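The Second Height
A robot at the Vukčević laboratory pushed its finger down into a table it should have cleared. The arm was working as instructed.

January 26, 2019

The noise was described afterward as a creak, then a knock. A technician at the Vukčević laboratory in Zistcombe was sitting at the desk next to the robot, typing up notes from the morning, and looked up to see the arm leaning on the work surface. The tool, a straight rod the lab calls the finger, had come down on the wooden board and kept going. The wrist was shaking slightly. The board had bowed up at one side.

It took the technician 8 seconds to stop it, according to the log. The emergency stop button was on the far side of the table, clipped to a rail where it had been put during a cleanup the previous June. The technician had to get up, walk around a chair and reach past a monitor. No one was hurt. The finger was bent, two mounting screws had pulled, and the arm was out of service for 14 days.

The lab occupies the second floor of a former button factory built in 1894, and most of what it does there would bore a visitor. A robot arm pushes small plastic blocks across a board. It pushes a cube toward a star, or a cylinder toward a corner, and then it does it again with the blocks somewhere else. The researchers want to know how well a machine can learn to move things it can't pick up. The work goes on for hours with very little happening, and people in the room get used to ignoring it.

That was part of the trouble. The rest began with the board.

Blocks slide differently on a worn surface, and the old board had been worn for a long time. It had a shallow trough in the middle where most of the pushing happened. The lab ordered a replacement from a kitchen supplier, and the new one came in 6 millimeters thicker. Everyone involved noticed. The thickness was measured, written on a strip of tape, and entered into the control software, a package called Pustent that the lab had been using since it bought the arm.

Pustent kept the height of the work surface in a settings file. The new number went in, the finger was run over the board at low speed, and it cleared the wood everywhere it was tried. Work started again that afternoon and went on without incident for almost three weeks.

What the check did not cover was the recovery routine. When the arm bumped into something and halted, which happened a few times a day, the software lifted the finger, moved it to a fixed spot and lowered it again before handing control back to the experiment. That fixed spot had been taught by hand when the arm was first set up. It was saved as a set of joint angles, with no reference to the settings file at all. Change the height in the file and the routine still went down to where the old board used to be.

For those three weeks the routine had been switched off. A student had disabled it to save time during a run of short tests, and operators were restarting the arm themselves. On the day of the accident it was switched back on. The first halt came shortly before noon. The finger lifted, moved over and went down, and the new board was in the way.

The arm has a force limit that should have ended the matter there. Push too hard against anything and it freezes. But the limit had been raised, in small steps, over more than a year. Blocks sometimes jammed against one another and set off stops that looked needless, and each time someone nudged the number up a little. The steps were recorded in the notebook, one line apiece, in different handwriting. By the time the finger met the board the limit was close to the highest value the software would accept.

Garkari, the company that installed the arm and services it, sent an engineer with a replacement rod and a list of questions. Its report runs to a few pages and is blunt in places. It calls the raised limit "an avoidable condition" and says the placement of the stop button was "not consistent with the installation drawing." It also says something about Garkari's own part in the matter. The taught position had been created by its installer, and the handover papers did not mention it.

The people who maintain Pustent have changed the software too. A recovery position can still be taught by hand, but the program now compares it with the surface height before using it and refuses to move if the two disagree. Labs running older versions have to install the change themselves. Several had not done so when this article was being prepared.

Accidents like this one rarely get written up. The damage was small and the repair was covered by the service contract. Research robots sit somewhere between factory equipment and lab glassware, and they get changed all the time by people who will have moved on in a couple of years. In a factory, a new fixture would normally bring a signed change sheet and a repeat of the safety checks. In Zistcombe it brought a strip of tape with a number on it. The tape was accurate.

The lab considered fencing off the table and decided against it, at least for now. Students reset the blocks by hand between runs, and a locked gate would slow that down a great deal. Instead the force limit went back to the installer's value and was put behind a password. The button was moved to the near side, within reach of the chair. There are more halts than there used to be, and some experiments take an extra day.
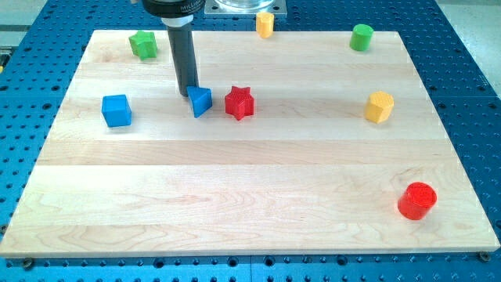
The new rules also cover what has to be tested after any change to the work surface. Every stored position is now run at the slowest speed, one at a time, with a hand on the stop button, and the board's fasteners are checked for tightness before the arm is powered. Blocks are allowed to stay out during ordinary pushing work, when the rounded tip of the finger hangs just above the maple, close in beside something like the blue triangular prism. That leaves very little room for a wrong number. For the height checks the blocks come off first, and the operator initials a sheet that is kept in a folder at the desk.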